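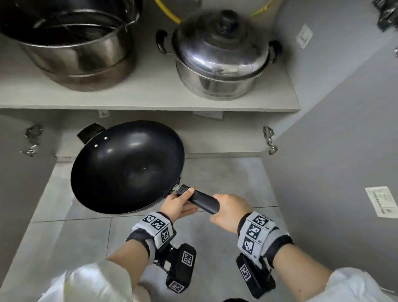 Nevwood Test Kitchen, Workshop Notebook
Monday, October 7, 2019
4 min read

Entry by Hanne Holst. Subject: seasoning trials on carbon steel coupons, second series.

The second series was started at 8:30 with flaxseed oil, grapeseed oil and refined canola oil. The coupons are from the Leclerc batch received in May. All were washed in hot water with dish soap, dried in the oven, and wiped with a clean cotton cloth before the first coat was applied. Coupon 7 had a scratch on the reverse side and was set aside.

Oven set point was 196 °C for the first hour. The probe on the middle shelf agreed with the display. The lower shelf ran cooler, as it did in the first series, and coupons placed there remained tacky at the edges. They have been returned for a further hour and will be recorded separately.

Coat thickness remains the main source of variation. Where the oil was wiped until the surface looked dry, the finish was even and brown. Where any oil was left standing, it gathered into beads and hardened in that form. The written procedure should state that a second, fresh cloth is to be used for the final wipe. Unnur Juhl has agreed to revise that section.

A higher setting, 271 °C, was tried in the afternoon on the grapeseed coupons only. Color developed faster. Smoke was considerable and the hood had to be run at full speed. The flaxseed coupons were not taken to this temperature.

Scrape test, after cooling for 20 minutes: flaxseed flaked at two corners. Grapeseed and canola held. The vinegar test is to follow once the Rovden drying rack is free.

Outstanding: order cotton cloths; relabel the canola bottle; enter the shelf readings in the common log.

H.H.

Comments

U. Juhl: The draft revision is in the shared folder. I have also added a line on letting the oven cool with the door closed.

Radon bench: Please note which side of coupon 7 is scratched. We can use it for the rust series.

H. Holst: Reverse side, near the stamped number. It is in the top drawer.

Recent entries
Seasoning trials, first series
Rust removal with citric acid
Oven calibration, shelf by shelf
Storage of oils after opening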